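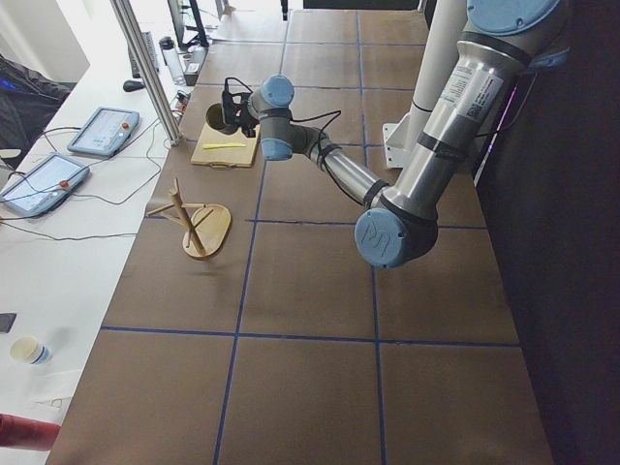 What does an open day at the Florkarell Institute offer the public?
It offers one room, one worktable, and the opportunity to watch a machine prepare for tea.

The Institute, situated on the hill above Nollon, admitted visitors on 10/3/18 in accordance with its charter. Guests were issued a gray card upon arrival and requested to keep their voices low. A total of 219 cards were given out before noon – the remainder were held back for residents of the lower town, who by custom came late.

The demonstration was entered in the program as Item 4, "Service to a Guest." The guest was not named. Visitors from Kourkoulas, who had traveled 70 miles, asked the attendant when this person was expected. The attendant replied that the Institute had prepared the table at every open day under the charter, and that the hour of arrival had never been a matter for the staff.
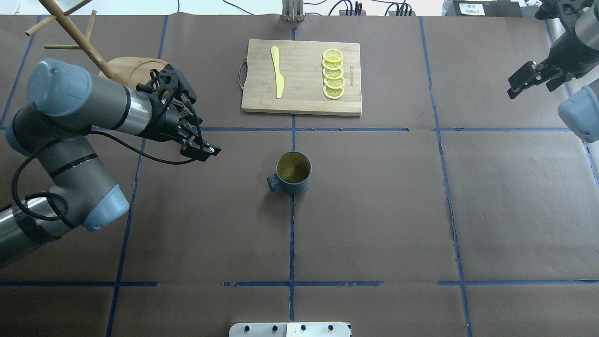 The question was then put whether the machine understood for whom it worked. The attendant consulted the Fakon Handbook, which runs to 285 pages, and read aloud the only passage that applied: "The arm shall attend to the cup. It shall not attend to the door."

Several visitors looked at the door.

A child inquired whether the lemon was for anyone. She was informed that it was for the guest, and she accepted this, and moved her chair a little to the side so that a person entering might pass.
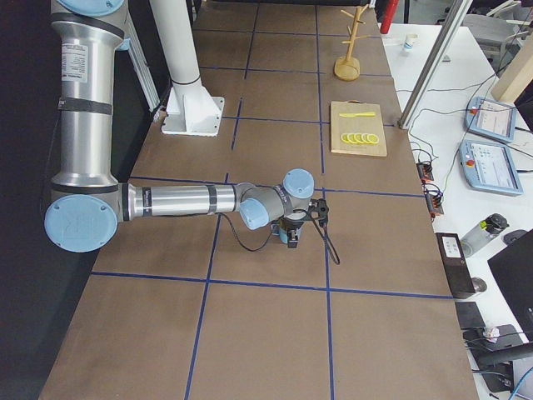 Item 4, with the lemon laid out on the board.

At closing time the cards were collected in the hall. The porter counted them twice, as regulations required, and recorded 220. He initialed the figure, placed the cards in their box, and went back along the corridor to ask whether the lamps should be left on.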